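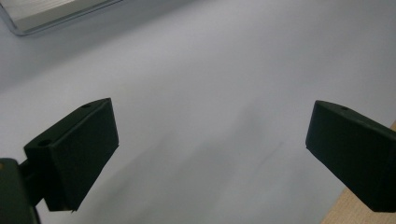 *Two dark gripper fingers over a pale surface.*

Tsung-han Yang has baked rye bread in Skundbridge for 2 years. He learned from a neighbor, Jarosław Szewczyk, and still uses his starter.

"I killed the first one in April," he says. "Too much water, and I left it by the stove."

He now sells at the Hnatiuk market and keeps the menu short — dark rye and a seeded loaf. Last year he sold 289 of the seeded ones.

"People ask for white bread. I tell them where to get it."

He has no plans for a shop. "The rent is 3000 a month. I'd have to bake all night."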